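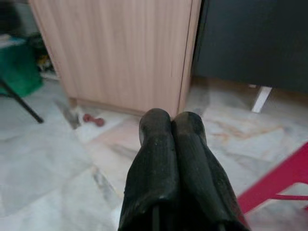 Light wood cabinet, ground floor, Birkura

Flat Clearance and Furniture Assistant (part-time)

Birkura lets furnished flats and needs one more person to get them ready between tenants. You will empty and wipe out cabinets, move them to clean the floor along the base, check doors and edge panels for damage, and put everything back to the room plan.

Hours: 3 mornings a week, starting in October.
Pay: £189 a week, paid monthly.

You should be able to lift with a partner and follow a written list. Experience of cleaning or removals is useful but not required. Gloves and kneeling pads are supplied. A driving licence is not needed.

To apply, send a short letter and one reference to Hanna Semeniuk, quoting job number 457. Closing date: 30/06/2020. Questions about the hours can go to Dennis Lyimo at the same office.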